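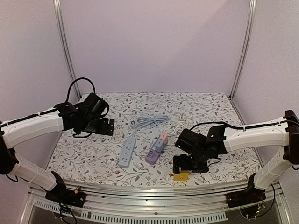
Restutham wrote to the list in October:

> Members have asked when the Clemis–Tuvetti border talks will resume, and whether the Lekota crossing will stay open to lorries in the meantime. We have seen no published timetable.

The secretariat can now reply in part. Delegations from Clemis and Tuvetti are to meet for 2 days next month, with Lekota as host. The agenda has 3 items: transit permits, the joint patrol and the return of displaced families. Of the 2,946 people registered, 1,263 have so far received papers.

The crossing remains open to lorries until the talks close – a further extension would require the consent of both governments.

Written comments on the draft agenda should be sent to the list before the delegations meet.

The Secretariat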